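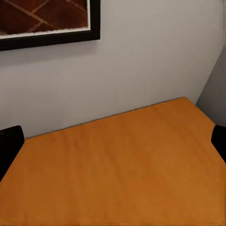 **Deschamps Exteriors Opens Second Shop in Narncombe**

NARNCOMBE, 8/17/24 — Deschamps Exteriors, the family roofing and gutter company that has looked after homes in the Grerkine valley for many years, is very happy to share that its second shop is now open at 497 Pavuvari Road, with plenty of parking out back and the coffee on from early morning.

The new location brings gutter forming, siding samples and the repair crew under one roof, and it means folks on the east side of the valley won't have to wait on a truck coming over the hill. The crew has finished 2396 jobs to date, from full tear-offs to a single loose downspout, and every one of those customers got a call back afterward to see how things were holding up.

"We've wanted to be closer to our Narncombe neighbors for a long time, and it feels wonderful to finally hang the sign," said owner Killian Tessier. "Stop in, bring your questions, bring a piece of your old siding if you like — we love trying to match it." 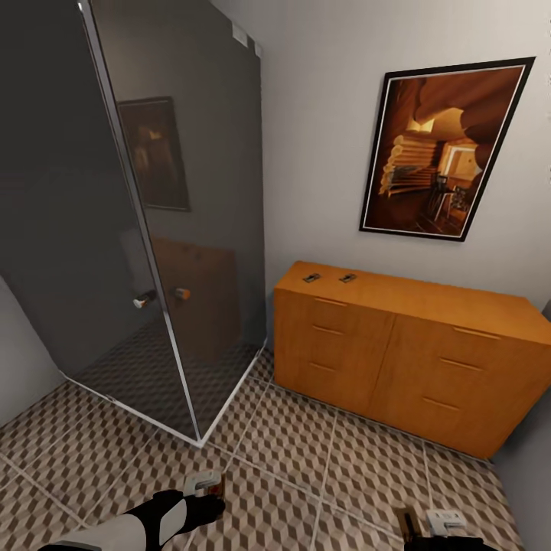 **Do I need to pay for an estimate?**

Estimates are free for any home within 90 miles of either shop, and through the end of September new customers also get $200 off a complete gutter replacement.

Walk-ins are welcome Monday through Friday.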